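August 26, 2024

In early again to get the laundry corner to myself. Bok-nam had left the washer pulled a little away from the wall so the cables wouldn't rub, and I left it that way.

The question for this week is still which hand goes on the right arm. We have the multi-finger hand from Korkavent and the plain black gripper from Tostska, and Leopold wants an answer before he places the order for the second station in November. I have been leaning toward the plain one for a month and I'm trying not to let that decide it.

Started with the Korkavent on clothes. It does well when the cloth is already bunched up. The fingers close in whatever order they meet the fabric and I don't have to be exact about where I send them. It does badly with a shirt lying flat. The tips slide over it and the thumb ends up pushing the shirt along instead of getting under it. I lowered the approach height 2 times and gained a little. Ji-hoon thinks the tips are too round for the job and may be right. Asked Korkavent if they sell a flatter tip. No answer yet.

Then the basket. I care more about the basket than the shirts, because both arms have to hold it at once and they fight each other if the controllers disagree. With the old controller the right arm was always a little behind the left and the basket would tip. The Datel box is better. I set the same stiffness on both sides, ran the lift 53 times before lunch, and wrote down every one. Dropped it 3 times, all 3 on the left side, all with the grip too close to the corner. After I moved the grip point toward the middle of the short side I had no more drops, but I only had time for a few after that so I don't want to make much of it.

Gunvor came by and asked why I don't use the finger hand for the basket too. I told her it can do it, but it takes longer to settle on the rim and I can't tell from the readings which fingers are really carrying the load. The plain gripper gives me one number and I believe it. She said that was an argument about my readings and not about the hand. Fair enough. I put it in the notes.

Camera notes. The head camera is fine for finding the basket and poor for anything under the hand, where the arm gets in its own way. The wrist camera has the opposite trouble - good for cloth close up, no idea where the washer is. I had hoped to get by with one of them. I don't think so now. Su-bin is going to try feeding both into Ji, which is what she calls her grasp planner, and have it switch over when the hand gets low. She set the logging to 1000 lines a page and I spent too long scrolling through it looking for one dropped message.

Cables are still a mess. The loops stand out from the wrists and I stop and look every time an arm turns over. Need shorter ones, or clips.

Saved a few pictures with the notes. 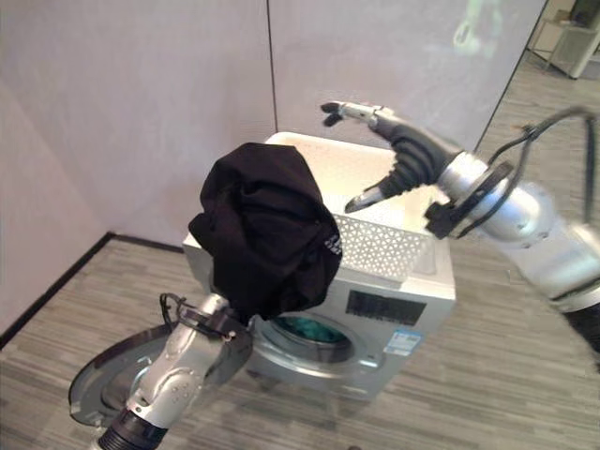
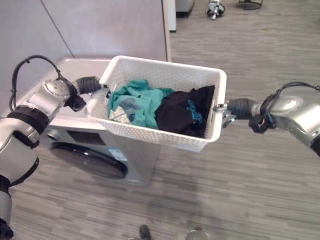
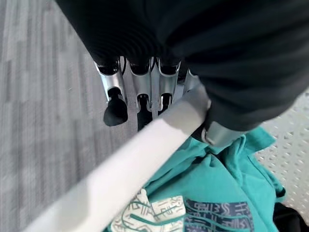 Top to bottom: black garment at the washer, basket lift with both arms, finger hand from the wrist camera.

Tomorrow flat shirts again, with the wrist camera only. Ask Bok-nam where the cable clips went.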